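Filed under: Workshop Talk / Hands & Grippers
14 comments | 37 shares

Two grippers, one very long afternoon

I'd been meaning to talk to the woman who runs gripper trials at Skultix for ages, and when I finally got her on the phone she was eating a biscuit and apologising for it. She asked me not to use her name (she says her inbox is bad enough already), so I'll just call her the tester, which is her job anyway.

Her team has spent the months since March comparing two hand-held grippers, the Gisel and the Pluris. Both are the kind you carry about and squeeze yourself, with a camera on top, so that a robot arm can later learn from what you did. The question was a simple one: which should they buy more of?

"People expected me to come back with a number," she told me. "I came back with a sore thumb and a notebook full of moaning."

The notebook is great, by the way. She read me bits of it. One page just says "trigger squeaks" and then, lower down, "trigger STILL squeaks".

I asked why she'd gone for household rubbish as the test material, when most people start with wooden blocks or plastic cups. She laughed at that. "Blocks are lovely. Blocks stay where you put them! But we'd done blocks, and every gripper we tried was good at blocks. I learnt nothing from a whole fortnight of it."

So she moved on to tidying up: pick a thing off the table, carry it to the bin, let go. They logged 661 pick-ups in all, and 269 of those were wrappers and packets of one sort or another. She reckons the wrappers told her nearly everything she wanted to know.

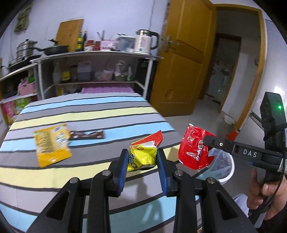 Fingertips were what we ended up talking about longest. She had thought the linkage would matter most, or the camera, and she'd set aside a good part of the budget for swapping cameras about. Then she started on soft packaging and changed her mind. "Look at the blue pads, the ribbed ones, pressing in on either side of that yellow and red wrapper," she said. "With a cup you hardly think about the pads. With something crumpled you think about them all day long." A wrapper changes shape as you close on it, she explained, so the tips have to hold on to whatever they happen to meet, and smooth tips kept sliding off at the corners.

Had she tried other pads? She had. De Smet, the small firm that supplies their spare parts, sent over 3 sets in different softnesses. The softest gripped beautifully and wore out quickest. The hardest lasted and lasted, and she hated it. They settled on the middle one, "like the porridge", and ordered 200 pairs before anybody could argue.

I wanted to know about working side by side too, as I'd heard they run some sessions with more than one gripper going over the same table. That was a late idea, she said, and it started as a way of saving time. "You get through the table faster, obviously, but you also get in each other's way, and that's useful. If you only ever record a clear view, the robot gets a shock the first time something pokes in from the side."

Did it make the comparison messier? "Oh, horribly. We had to throw out a few sessions because neither of us could remember who had been told to go first." They now agree an order before they start and write it on a bit of tape.

Then came the bit I'd really rung up for – which one won? She went quiet, and I could hear the biscuit again.

"The Gisel is nicer to hold. If you made me use one for a whole day, I'd take the Gisel. It's lighter at the front and your wrist doesn't complain. But the Pluris is better at thin, flat stuff lying on cloth, where you have to get a tip under the edge without bunching up the fabric." She'd like the handle of one and the jaws of the other, and has told both makers so. One of them wrote back.

The camera question is still open. Both were mounted looking down over the jaws, and she thinks both sit a touch too close, so that a big item blocks the view just when you most want to see past it. She has a longer bracket on order from De Smet and plans to redo the bulky items when it comes. Bags of pasta are next, then socks, which she is dreading.

Before we hung up I asked what she'd say to a small team starting its own trials. "Use the stuff that annoys you," she said. "And oil the trigger."

Posted 9 Sep 2018

Got a gripper story of your own? Contact the editor
© Workshop Talk. All rights reserved. | Back to top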